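4.2 Folding and the worn waistband

What surprised us most in the Ustelville households was how much people had to say about waistbands! We had gone in expecting to talk about legs and hems, and instead 27 of the 43 participants steered us, unprompted, to the top few centimetres of their jeans. Denim fades where it is handled, and the belt loops get handled constantly — tugged on in the morning, hooked over a peg at night. Several participants could tell two similar pairs apart by the loops alone, which delighted the whole team.

Folding habits followed from this. Most people laid their jeans face down on a table, smoothed the yoke with the flat of the hand and lined up the waistband before touching anything else. Štefanec calls this "squaring the top", and we have kept her term. Eight participants folded on the bed, and their piles were noticeably looser in colour order and in shape. The Kollár softness scale was no help in predicting who did what, though it did sort the older washed denim from the newer very nicely.

Figure 3 shows faded light blue jeans on a wooden tabletop, with the back waistband and two of its belt loops in view. The whitish wear along the raised areas is the kind of fading our participants described with such affection.

Figure 3. Back waistband and belt loops of a faded pair.
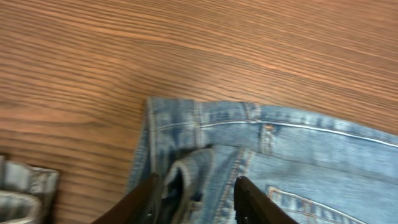
Why do the raised parts of a pair of jeans fade first?

They take most of the rubbing in wear and washing, so the indigo on the surface of the yarn comes away there sooner than it does down in the creases.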